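5/23/19

Quick one tonight, I have maybe half an hour before I fall over.

So the wrist camera view is finally going into the grasp planner on Kasar. Not just getting logged, really going in. Took way longer than I wanted. Most of that was time stamps. The camera node was stamping images when they got published and the joint states were stamped when they got read, and those two clocks drifted apart whenever the CPU got busy. So the planner would take a picture, look up where the wrist was, and get the pose from a bit later. When the arm is parked you never notice. When it's moving, the yellow toy tool ends up floating a couple inches off the table in the point cloud and the fingers close on air.

Fix was dumb. Stamp at capture, keep a short buffer of poses, interpolate. 40 lines, and half of those are comments to myself. I had 595 lines of "smart" compensation code in there before that and deleted all of it. Felt great.

Next problem: the hand sees itself. All the time. Whatever the wrist does, there are four fingers and a thumb sitting in the view, shiny white, with those blue lights at the tips, and the segmenter loves them. It kept handing me back a fingertip as the best graspable object on the table. High confidence too!

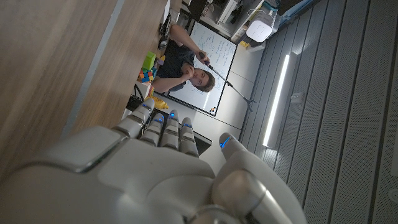

*Wrist view, fingers out. The planner only cares about the stuff on the table.*

What I do now is render the hand model from the joint angles, grow the outline by 20 pixels, and blank all that out before segmentation runs. The growing part matters – the calibration isn't perfect and the shells are glossy, so you get a bright rim that leaks past the edge. Tried 10 first, still got slivers of thumb.

Masking costs you though. The green block and the multicolored cube are fine, they're usually well clear. The purple piece is small and if the index finger swings over it, it's just gone. Tracker drops it, then picks it up again as a brand new object with a new ID. I'm keeping dead tracks alive for a bit now if the last position was under the mask. Seems ok so far, needs more testing.

Other thing, the table crop. The wrist camera tilts with the wrist (obviously) so "up" in the image means nothing. I was cropping by rows like an idiot. Switched to fitting the table plane and throwing away everything beyond the far edge, which takes care of people, mic stand, whiteboard, shelves, all of it. Should of done that in October.

Numbers, for what they're worth. Replayed the Gedwood logs, 971 grasp attempts, old pipeline against new one. Picking its own finger as the target went from "embarassing" to zero. Missed objects went up a little, nearly all small stuff close to the thumb. I'll take that trade for now.

Still to do:

- cables. The black one looping off the table gets split into two objects and I don't have a good idea yet
- move the mask render off the main thread
- port the whole thing to the Adams branch, which still has the old message types, ugh
- write down the calibration steps somewhere that isn't my head

Code is in the Cloton repo under the handmask folder. No readme yet. If it won't build, check that your hand model file has the thumb base joint in it, the old one didn't and the thumb renders in completely the wrong place.

Ok bed.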